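5 min read

When the arm stopped in June, it stopped with its gripper half closed and its elbow raised, and it stayed there for most of a morning. Lena Adamczyk was sitting next to it. She runs the bench at Hendgate, a small lab that teaches pairs of robot arms to do household chores, and she had been watching the pair rehearse a cleaning routine.

"I heard a click, and then I heard nothing," she says. "The fans were still going. The light on the wrist was still green. If you walked in at that moment you'd have said it was fine and just waiting for somebody."

The green light turned out to matter a good deal. On the Hendgate arms it shows that the wrist has power. It doesn't show that the wrist is listening. The motors in that arm had lost their connection to the controller and were holding their last position, as they are set up to do. The other arm, which had lost nothing, went on with the routine.

"So one arm is frozen over the work and the second one is coming in to meet it," Adamczyk says. "It thinks its partner has moved out of the way. It's going where it was told to go."

The two arms touched at low speed. Adamczyk hit the stop button, and the damage came to a bent bracket and a scratched housing. She had both hands outside the work area. A colleague had reached in a minute earlier to straighten a cloth.

"That's the part I wrote down first," she says. "A bracket I can replace before lunch."

Finding the cause took longer. The team first blamed the software, which had been updated that week, and spent two days going back through the changes. They put the old version on again and the fault came back. They swapped the controller and it came back again. It never showed up when the arm moved slowly, and it never showed up when the arm was tested alone with nothing in front of it.

The answer was a cable. It ran from the wrist back along the arm, and it had been tied down at one point too close to the joint. Each time the wrist rolled all the way over, the cable was pulled a little at the connector. The tests they ran on the bare arm never called for a full roll. The cleaning routine did, because the arm had to get around the back of things.

"We logged 3,000 cycles on that cable before it went in," Adamczyk says. "I was proud of that number. But they were all short moves. We were testing the cable on the easy part of the job."

She ran the failing routine over and over with a meter clipped to the line. The signal dropped out on run 202. She moved the tie, ran the same routine again for the rest of the week, and had no more dropouts.

The repair itself was small. Both arms got new cables with more slack, and the loop at the wrist is now left free to move. What Adamczyk pushed for after that was a change in how the two arms deal with each other. Until June, each one reported a fault to the main computer, and the main computer decided what to do. Now a short message passes directly between them. If either arm misses 75 milliseconds of messages from the other, it stops where it is.
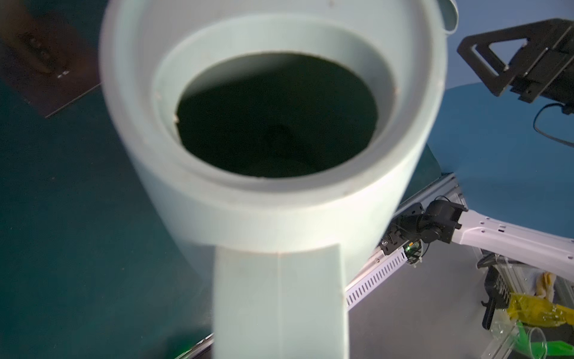
She also changed the rule for people. Reaching in while the arms are paused used to be allowed if the person at the keyboard said it was safe. It isn't allowed anymore. Power to both arms is cut at the switch, and the person reaching in is the one who cuts it.

"It costs us time," she says. "Coming back up takes 60 seconds, and you do that many times a day. I had complaints. I still get them."

The toilet model went back into use once the new cables were fitted. It is an awkward shape to work around, and Adamczyk says that makes it a better test than anything they had before. The outer wall curves away from the arm, the rim is wide, and the opening is deep enough that an arm has to tip its wrist well over to get at the inside. Those are the moves that found the bad tie.

There is one thing she hasn't solved. The green light still means only that the wrist has power, and she would like it to go out when the connection does. The part is wired that way from the supplier, and changing it means opening up every wrist in the lab. For now there is a strip of tape by the stop button with a handwritten note on it. It reads "green is not OK."

"New people ask about it on their first day," Adamczyk says. "Then I tell them about the bracket, and I show it to them. I kept it in my desk."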